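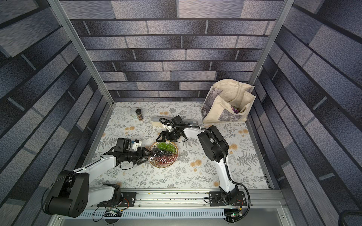

¿Hay que lavar las uvas antes de guardarlas?

Mejor lavarlas justo antes de comerlas, porque guardadas con humedad se estropean mucho antes.

Me lo preguntó Leonora Pascual en los comentarios de la entrada de los quesos y le prometí contestar con calma, así que hoy toca hablar de uvas. En casa compramos siempre de las dos, verdes y moradas, porque no hay manera de ponernos de acuerdo (yo soy de las verdes, bien frías, ¡y si crujen mejor!). Para una merienda calculo unos 300 gramos por persona y aun así hay quien se queda mirando el plato vacío.

Lo que me ha cambiado la vida es dejar de sacarlas en un bol hondo. En el bol las de abajo se aplastan y acabas rebuscando con los dedos. En una bandeja de mimbre redonda quedan repartidas, cada color a su lado, y encima visten la mesa. Eso sí, si van a esperar un rato las cubro con film. Durante años me peleé con el rollo suelto, que se pegaba a sí mismo y a mí, hasta que me pasé a un dispensador con barra de corte. Qué tontería de invento y qué paz.

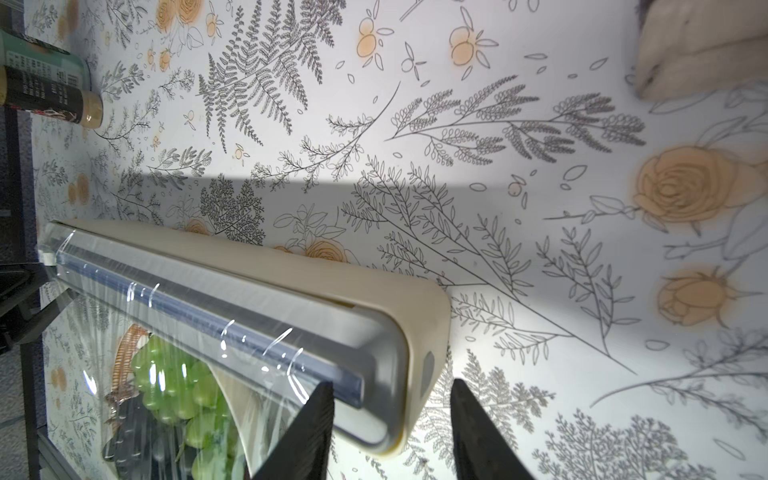 El film, las uvas verdes y mi mantel de rosas

El mantel lo compré en octubre en Cutimard, casi por 11 euros, y es de esos que plancho con gusto – y mira que yo no plancho nada. Le van bien las frutas, los panes, todo.
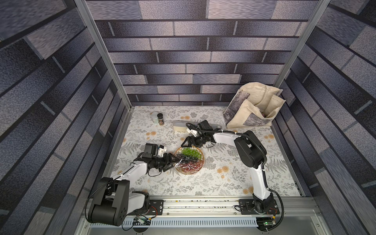

Para el picoteo yo soy de pocas cosas y a mano. Pongo la fruta en el centro y lo demás detrás, sin estorbar. La bolsa de tela color crema se queda en una esquina, medio abierta, y el bote de especias con tapa negra anda al fondo junto a un tarrito de tapa blanca, que luego siempre hay alguien que quiere aliñar algo. Damian, por ejemplo, le echa pimienta a las uvas. Lo probé por educación y ahora lo hago yo también, con un poco de queso fresco.

Si os sobran, al congelador 10 o 12 por bolsita, ya desgranadas, para el verano. Leonora, ¡cuéntame qué tal!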